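Marble (stone)

Marble is a stone which is formed when limestone is heated and pressed deep in the ground over a very long time. The small grains of the limestone grow together into larger crystals, and the shells and layers of the old rock mostly disappear. Pure marble is white. Grey spots, veins and other colours come from clay, iron, sand or carbon that was present in the limestone.

Properties

Marble is softer than granite and can be scratched by a steel knife. It reacts with acid, also with weak ones such as vinegar or lemon juice, and the polish is then lost at the place of contact. Builders and stone sellers often use the word in a wider meaning, for any limestone that takes a polish. Geologists do not accept this use.

Quarrying

The blocks are today cut from the rock wall with a wire that carries diamond beads. Water runs over the wire to cool it and to bind the dust. In older times the workers drilled a row of holes and put in wedges. The quarry at Tresel was worked in this older manner for 60 years, and the lower benches still show the marks of the drills. At its best time it sent 3,000 blocks in a year to the yards at Dandamstead, where they were sawn into slabs.

Use in the house

In houses the stone is used for floors, window sills, fireplaces and counters. Small pieces with bevelled edges are sold as boards for pastry, as the stone takes heat away from the dough. Dark wood is a common neighbour of white marble in older dining rooms.

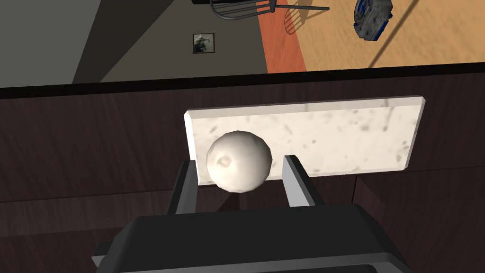
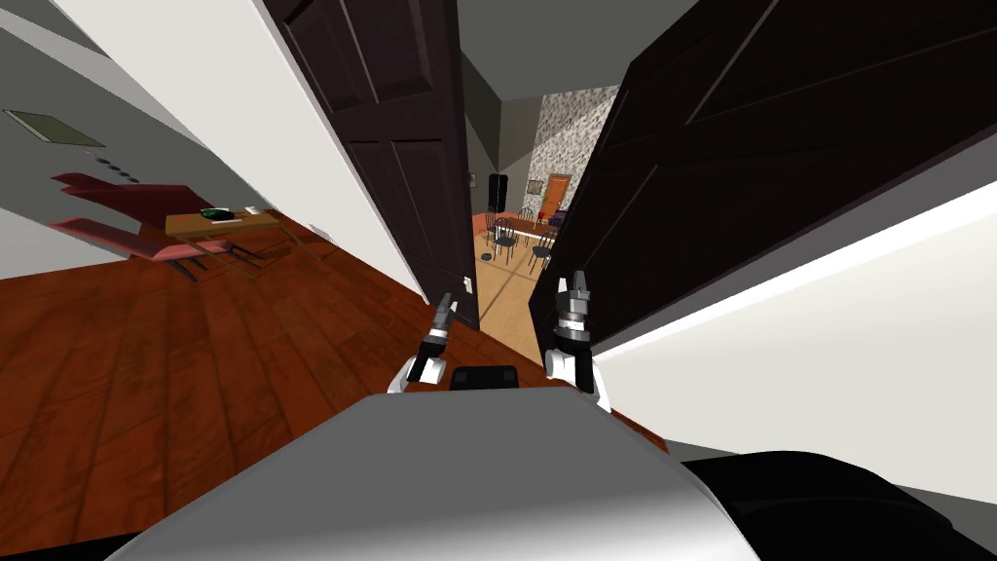
Lorenz Zürcher objects to the common advice that marble in a kitchen must be sealed every February or at some other fixed date. In his opinion a dense stone may need no sealer for several years, and the owner should put a few drops of water on it and look after ten minutes if a dark spot has formed. He adds that a sealer slows down oil and wine but gives no protection from acid. Lama Saab agrees on the second point, but she finds the water test not reliable on polished surfaces.

Care

Dust and sand should be removed with a soft broom before the floor is washed. For washing, warm water and a neutral soap are enough. Etched places can be polished again by hand if they are small. For a whole floor a machine with fine pads is needed, and the work is normally left to a stone mason.

See also

Limestone
Travertine
Tresel quarry
Stone floors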